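The Bread Lady of Pirnell Street
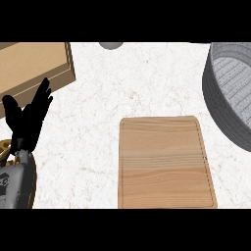
Cutting board on a marble counter.

So I inherited a bakery customer list in October, and that is how I ended up driving to Drondo in the dark with a rye loaf buckled into the passenger seat.

I should back up. My aunt had been baking for people out of her kitchen for years, no sign, no website, just a spiral notebook with addresses and what they liked. When her knees gave out she handed me the notebook and her sourdough starter (in a pickle jar!) and moved in with my cousins at the coast. I was between jobs. I had a car. I figured I'd do it until Christmas.

The notebook was mostly easy. White, sliced. Two seeded. Leave with neighbor, dog is fine. But on the last page she had written 3008 Pirnell Street, Drondo, rye, no caraway, and under it in capitals, STAY FOR THE CRUST.

Drondo is forty minutes out, past the old Cumico plant, and there's nothing on that road except a gas station that closes whenever it feels like it. I got there a little after six. The house was small and yellow with the porch light on, and the woman who opened the door looked past me to the car.

"Where's the other one?" she said.

I told her about the knees. She thought about it for a while – long enough that I started holding the loaf out like it was a baby somebody needed to take – and then she stood aside and let me in.

Her kitchen smelled like onions. She cut the heel off the rye right there, buttered it so thick you could see her teeth marks afterward, and gave me the other half. We ate standing up. She didn't say a word. I had a speech ready about how I was still learning and the oven ran hot, and I kept opening my mouth to start it and she kept chewing at me.

"Too dense," she said finally.

"I know."

"Hers was too, the first year."

Well, I had never once imagined my aunt having a first year. In my head she came with the notebook already full. I asked what else had been wrong with it and the woman pulled out a chair, and I didn't get home until almost 3 in the morning. I heard about the loaf that went flat in the heat wave, and the one my aunt dropped in the driveway and sold her anyway, and the winter the two of them didn't speak because of something said about a husband. She wouldn't tell me whose husband.

I wrote some of it down in the car with the dome light on. Not the recipe stuff, she didn't know any recipe stuff. I wrote down the driveway.

Christmas came and went and I kept baking. I called my aunt in January and asked her about the husband, and there was a long quiet on the line.

"Did she like the rye?" my aunt said.

"Too dense."

"Add more water," she said, and hung up on me.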